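4.2 Collection of demonstrations by remote control

Demonstrations for the Maurya tasks were gathered in two ways. In the first, the operator took hold of the physical arm at the Ivby laboratory and guided it by hand through the whole movement. In the second, the operator worked in the Tindov simulator and moved the arm with a hand-held controller, watching the rendered view on a screen. The two sets were stored in the same format, so that a policy could be trained on either set or on both together.

Hand guidance gave smooth paths and called for little training of the operator. It was, however, tiring over long sessions, and the operator's own arm often came between the camera and the objects. Remote control removed both difficulties but brought another. Operators judged sideways distance well and height poorly, and many early attempts ended with the arm halted well above its target while small corrections were made – a habit which the trained policy later copied.

In total, 736 demonstrations were recorded, of which 500 were kept for training. A demonstration was rejected if the arm touched any object other than the target, or if the operator paused for longer than 5 seconds. The same rules were applied to both methods. Operators were allowed 16 practice attempts before recording began, and these were not stored.

The dining scenes proved the hardest to demonstrate remotely. Each places a glass vessel among tableware on or near a wooden table, with chairs behind. Transparent objects offer few visual cues from a high viewpoint, and the operator must rely on the rim and on the outline of the body to decide where the arm should stop. 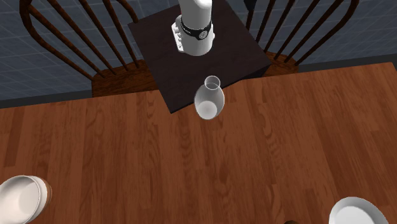 Figure 3. Dining scene in the Tindov simulator, with the arm above a dark square surface and a clear glass vessel in front of it.

Two changes to the procedure followed. The speed of the arm was reduced in the final part of each approach, and operators were asked to settle the sideways position first and to lower the arm only afterwards. Both changes were made before the recorded sessions and were held fixed throughout. No change was made to hand guidance, where the operator could judge height directly.

The policy was then trained with the Hunia learning method, using the settings given in Section 3. Results for the two kinds of demonstration are reported separately in Section 5.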